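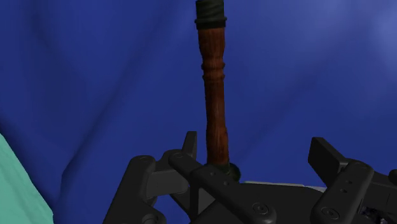 Observer checklists missing from turnout summary after sync

Status: Resolved
Priority: High
Opened: 28th May
Product: Stoltanik (field reporting), server edition
Reported by: Odette Coste, observer mission office, Irkton
Assigned to: Dexter Wojcik
Copied: Marisol Abernathy, Everett Holloway

Summary

Closing checklists submitted by short-term observers show as "Received" in the Stoltanik inbox but are left out of the turnout and conduct summary. The opening checklists from the same teams are counted correctly. The mission's preliminary statement is drafted from the summary, so the office is holding the turnout paragraph until this is fixed.

Description from reporter

Almost 50 closing checklists are affected. All of them come from polling stations in 2 wards, North Irkton and Bajwa. Other wards look normal. The forms open without error and every field is filled in, including ballots issued, ballots in the box and spoiled ballots. In the summary the two wards show an opening figure, no closing figure, and the label "Awaiting reports."

We have tried: refreshing the summary, signing out and back in, a different browser, and asking one team to send its form again. The second copy also arrived as "Received" and was also not counted.

Log

Wojcik: Confirmed on the live server. Pulled a closing checklist from Bajwa and one from a ward that is counting correctly. Same form template, same template revision. The station code differs in format. The good form has the ward prefix, a hyphen, and the station number. The Bajwa form has the prefix and number with a space between them. The summary job matches on the full code and skips anything it can't match. It does write a line to the job log, but at debug level, and debug is off on live.

Wojcik: Asked Odette whether observers type the station code by hand.

Coste: No. They pick it from a list. The list was loaded in March from the file the election office gave us. Opening checklists used the same list and were counted, so I don't see how the list can be wrong.

Wojcik: Agreed, the March list is fine. The codes changed between the opening and closing forms. Checking what was pushed to the tablets on polling day.

Abernathy: A revised station list did go out around midday. The election office had moved 2 stations to new buildings and we updated the addresses so teams on the afternoon shift would find them. I exported the list to a spreadsheet, changed the addresses, and uploaded it through Plindico, which handles our tablets. I didn't touch the code column.

Wojcik: Got the uploaded file from Marisol. The hyphens are gone from every code in North Irkton and Bajwa and replaced with spaces. The other wards are intact. Those two wards use a long dash in the export where the others use a plain hyphen – probably pasted in from a different source when the original list was built. The spreadsheet export kept the long dash, and the Plindico import replaced it with a space as an unsupported character. The original March import went directly into Stoltanik, which converts long dashes to hyphens without comment.

Holloway: Can the closing figures be recovered, or do the teams have to resubmit? Most of them have turned in their tablets.

Wojcik: Nothing is lost. The figures are stored with the forms. Only the match to the station record fails. No resubmission needed, and please don't edit the forms by hand. An edit changes the submission time, and the audit export will show the form as amended after the close of polls.
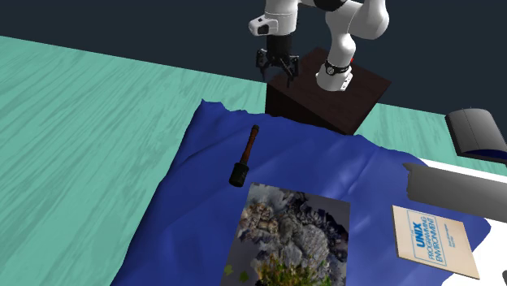 Fix applied

1. Took a backup of the submissions table and the station table.
2. Paused the summary job.
3. Added an alias for each affected station, so that the code with a space resolves to the code with a hyphen. The submitted forms were left as received.
4. Flagged the resubmitted Bajwa form as a duplicate. Without this step the station would be counted twice once the alias was live.
5. Restarted the summary job with debug logging on. Run time was 20 minutes, longer than usual because it had to rebuild both wards.
6. Compared the rebuilt totals with the figures on the paper copies held in the mission office. Odette read them out by phone, Gwenaël Maillard checked them against the screen.

Result

All closing checklists from both wards are now in the summary. The "Awaiting reports" label has cleared. One station in North Irkton differs from its paper copy on spoiled ballots. The tablet figure matches what the observer submitted, so this is a question for the team and not a software fault. Maillard is following up with them outside this ticket.

Follow-up items

Corrected station list uploaded through Plindico with plain hyphens. Done, Abernathy.

Raise skipped submissions from debug to warning in the job log, and show a count of unmatched forms on the inbox page. Open, Wojcik. Scheduled for the next maintenance release.

Check station codes for non-standard characters on export. Open, Wojcik.

Mission guide, section on changing station details during polling: add that address changes go in through the Stoltanik station editor and get pushed to tablets from there – no spreadsheet in between. Open, Coste.

Reporter's closing comment

Coste: Summary checked again after the overnight run, totals unchanged. The turnout paragraph has gone to Everett for sign-off. Please leave the aliases in place until the final report is published, then remove them. OK to close.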